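Print this message | E-mail this message to a friend

From: Erzsébet Kovács
To: Virnton Allotments list
Subject: Re: Water pressure on the lower plots

Tamás Balogh wrote:
> The tap by plot 14 is down to a trickle again in the evenings. It took
> me most of an hour to fill two butts. Has anyone spoken to the
> landlord, or should we just go ahead and fit a bigger pipe?

Tamás,

I rang them in September. They say the pressure at the road is fine, so the fault is on our side of the meter. The pipe from the gate is the old narrow one and it runs 82 metres before the first tap. Csenge thinks there is a half-closed valve under the slab near plot 5. I would look there before we spend anything.
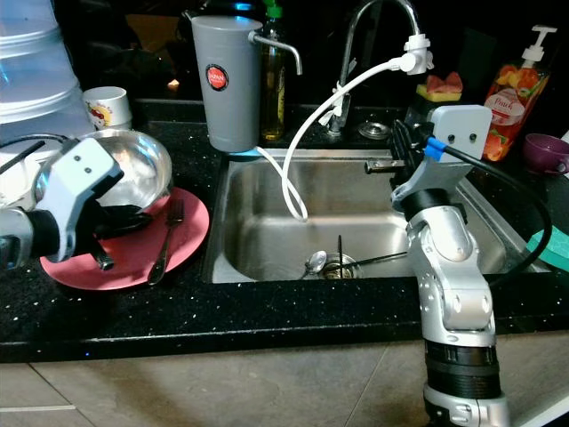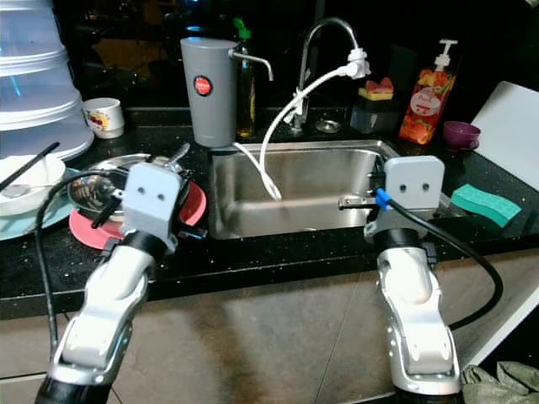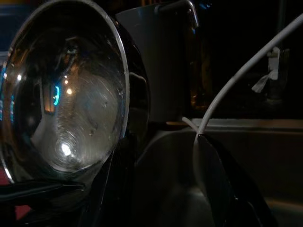

Pink plate and fork; steel bowl on the plate by the sink; shiny metal close up.

Back to the water. If the valve is seized, Rosaire has a long key that fits. Please don't force it with a spanner. Could the people on the lower plots fill their butts before 4 in the afternoon until we have had a look? Hoses left running overnight make it worse for everyone further down.

Erzsébet

Last updated: September
3 comments | 0 shares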